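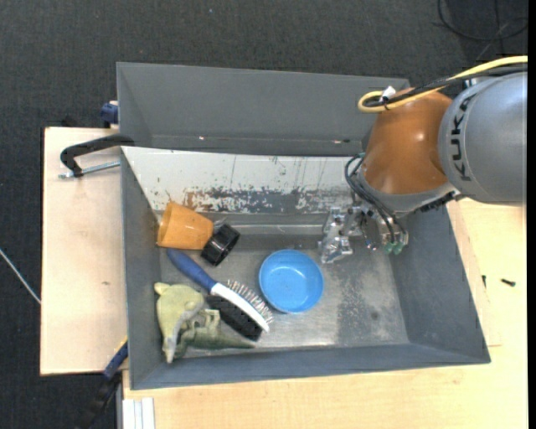

What does a bin and bench hand at Pastum do all day?
You look after the large metal parts bins our workshop runs on: emptying them, cleaning them out, sanding back the chipped and rusty places, repainting them, and putting them back on the benches ready to be filled.

We are looking for one more person to join us in this work, 30 hours a week to begin with, and we would love to hear from you even if you have never had a job quite like it. Most of us hadn't either. Pastum is a small repair and sorting workshop on Awasthi Street, and nearly everything that comes through our doors spends part of its life in a bin – brackets, hinges, castings, odd bits of hardware that customers send us by the boxful and want back sorted. Bins take a beating in a place like this. The paint goes first, usually low on the sloping sides where parts slide down and scrape, and once the paint is gone the rust is never very far behind. A good bin hand notices a patch like that while it is still the size of a coin, and we will be very grateful to you for it.

A lot of the job is simple, steady work with your hands. You will wipe down the insides, feel along the rims for burrs (gloves on, please!), scrape and sand, brush on primer and a couple of coats of paint, and write the date on the card so the rest of us know when it can go back into use. Painting happens in the back room, where the fan is. The benches have pale wood tops that we are rather fond of, so part of the job is keeping them clean and free of grit, and lifting the heavier bins on and off with a partner instead of dragging them. The carpet needs a proper vacuuming at the end of the day as well. Small screws love a dark carpet.

You would be working with Abilio Olmedo, who runs the benches and will train you for the first 3 weeks. He is patient and likes questions, and he keeps the radio low. After that you will have your own set of bins to care for and a fair amount of say in how you plan your day.

What we hope you will bring:
A careful eye and a liking for things left tidy
Comfort with being on your feet, and with lifting as part of a pair
Some experience with sanding or brush painting, at home or at work (helpful, but we can teach you)
Enough written English to fill in cards and labels clearly

We supply gloves, masks, aprons and safety glasses. If you wear prescription glasses, let us know and we will order a pair to fit over them. Coffee and tea are free, there is a decent kitchen, and we stop for lunch together when the work allows. The position is paid hourly and runs through October, with a good chance of staying on after that if we all get along.

To apply, send a short letter telling us about something you have cleaned up, fixed or repainted, and how it came out. A résumé is welcome but a letter is enough. Mail it to Pastum, Bench Work, 81 Awasthi Street, Huravia, or drop it through the door, and please put reference 2534 on the envelope. We will invite people in for a look around and a chat as the letters arrive.

Posted 3 Mar 2021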